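Chapter 5
When the Gripper Lets Go (and When It Won't)

I learned more about gripper faults from one bad afternoon than from my whole first year in the job, so I'm going to start this chapter with it.

It was June, and Noura Haddadin and I were running a pick-and-place job on a bench arm we called Jalport. The task was about as tame as they come: pick up a marker, carry it to a pencil cup, drop it in, go home, do it again. We'd programmed a run of 1000 cycles and were feeling pretty smug by the time the kettle had boiled. Then, at cycle 118, the arm closed on a marker, lifted, travelled across to the cup, opened its fingers over the rim and reported a successful place. The marker was still lying on the bench. It had never left.

That's what I call a phantom grasp, and it's going to be our main villain for the next few pages. The controller asked one question – did the fingers reach the commanded position? – and got a yes. It never asked whether anything was between them. Jalport went on cheerfully delivering handfuls of air until Noura looked up from her sandwich and said a word I can't print in a textbook.

I'd love to tell you we hit the stop straight away. What I did was reach in to straighten the marker by hand, with the arm still live and about to start its next approach. The fingers caught the side of my thumb. It was a bruise and a bit of skin, nothing worse, and I was very lucky with the force setting. I've still got the incident form, and in the box marked "cause" I wrote "gripper fault". Siham Zoubi, our safety lead, crossed it out and wrote "person in workspace, drives enabled". She was right, and I was sulky about it for a week!

Keep both of those causes in your head as you read, the machine's and mine. Most of the incidents you'll meet in your working life have at least two, and the report usually stops at the first one.

A marker is a nastier object than it looks, by the way. It's slender, it's round, and it will roll or swivel if one finger touches it before the other does. Put two of them side by side, a pink and a yellow, say, and the width of your open jaws starts to matter a great deal.
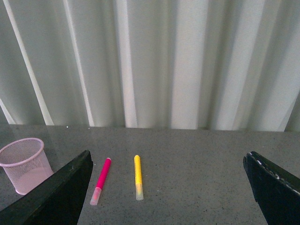
5.1 What the controller thinks it knows

Let's go back to cycle 118 and look at the log. Our Sfeir controller recorded a finger position, a motor current and a status flag for every close command. The flag said GRASP OK. The motor current told a different story: on a good pick it climbed sharply when the pads met the barrel, and on this one it stayed flat nearly all the way in.

So the evidence was there the whole time, and we simply hadn't told the program to read it. Before you go any further, grab a pencil and sketch the two current curves as you imagine them, one for a full grasp and one for an empty one. Mark the spot where you'd put your threshold. We'll argue about it in the next section.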